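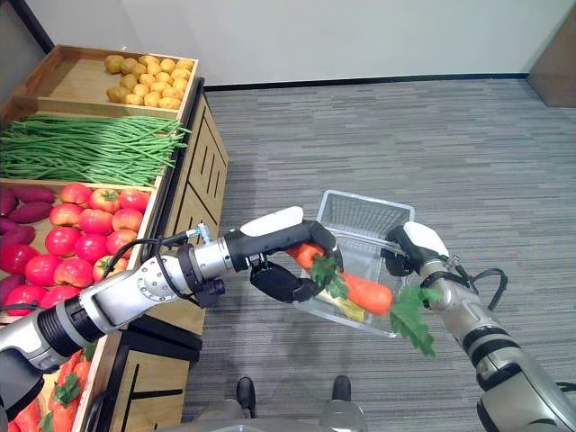
How to read a strata report before you make an offer

Quick one between inspections. I get asked this every week so I'm just going to write it down and send people the link.

You've found a unit. You like the unit. Agent says there's "plenty of interest". Before you sign anything, get the strata records and read them yourself. Yes all of it. Yes even the boring bits.

1. Order the report early

Don't wait for the second inspection. A paid search usually takes a couple of business days, longer if the strata manager is slow, and some are very slow. Ask the agent whether the vendor already has one. If they do, check the date on it. Anything older than 90 days I'd order fresh. Your conveyancer can do it or you can go direct to a search company. I use Vitico, no complaints so far.

2. Start with the minutes, not the money

Everyone flips straight to the levies. Go to the minutes first. Last 2 years at least, AGM and any extraordinary meetings. Look for words that keep coming back. Water. Membrane. Balcony. Cladding. Lift. Same item three meetings running and still "to be investigated" means a bill is on its way to somebody, could be you.

Read who turned up as well. Big building, four owners in the room, everything else by proxy. Worth knowing.

3. Now the money

Two funds. Admin fund pays for the day to day, insurance, cleaning, gardening, common power. Capital works fund (sinking fund in older paperwork) is for the big stuff. You want the second one to have something in it.

Peltmont, the block I looked at for a client in May, 154 units, lovely foyer, capital works balance that wouldn't have repainted the carpark. The ten year plan had the lift replacement pencilled in for next year. So there's a special levy coming, do the sums.

Things to write down:
- quarterly levy for your lot, both funds
- balance of each fund
- how many owners are in arrears and by how much
- any special levy, struck or just talked about
- your unit entitlement against similar units in the block
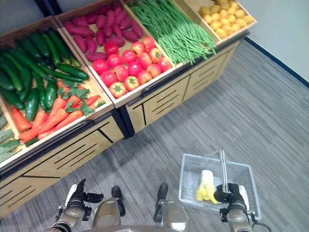

Vegie display, cucumbers and carrots.

4. Special levies, who pays

This catches people. A levy that's been struck but falls due after settlement can land on the buyer unless the contract says different. Get your conveyancer to put it in writing before exchange. Not after. After is too late and the vendor has no reason to be nice about it.

Ask for it to be adjusted at settlement or paid in full by the vendor. Sometimes they say no. Then you take it off your price.

5. By-laws

Boring, read them anyway. Pets, flooring, short stays, parking, air con units on balconies, barbecues. If you're planning to rip up the carpet and put boards down you'll almost certainly need approval and an acoustic report. Had a buyer at Flatadik, ground floor, big dog, found out about the pet by-law the night before exchange. It got sorted but it was an ugly night.

Check your car space and storage cage too. Are they on title or just licensed by the owners corporation? Different thing. Get the strata plan out and match the lot numbers.

6. Insurance

Find the certificate of currency. Check the expiry, the sum insured and the excess on water damage. A high water excess normaly means a history of claims, so ask for the claims list. Then look at when the building was last valued.

7. Ring the strata manager

Takes ten minutes. Ask if there's any defect claims, any legal action, anything on the next agenda. They may not tell you much, but how they answer is useful. I've had Sembiring ring me back same afternoon with the lot, and I've had others who never rang at all.

8. Cost

Budget up to 300 dollars for the report, more if you want it same day. If you're bidding on a few places that adds up, I know. Still do it for any one you're serious about. 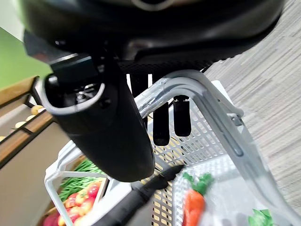
Zubaida Ghumman: Can I add one? Check the minutes for who the builder was and whether they're still trading. Ours had gone under before we even got the keys, so the defects came back on the owners. It was in the report in one line and I skipped right past it.

Yep, good one, adding it to the list. Builder's name, year of completion, any warranty period left. If the building's newish ask for the defects report as well, and who paid for it, the developer or the owners.

Last thing. If a page is missing, ask for it. Minutes that jump straight from one AGM to the one two years later, ask. Levy schedule with no dates on it, ask. Its your money and you're allowed to be annoying.

Right, off to an inspection, will fix the typos later.

7 comments | 12 shares

Contact us | Copyright, all rights reserved | Back to top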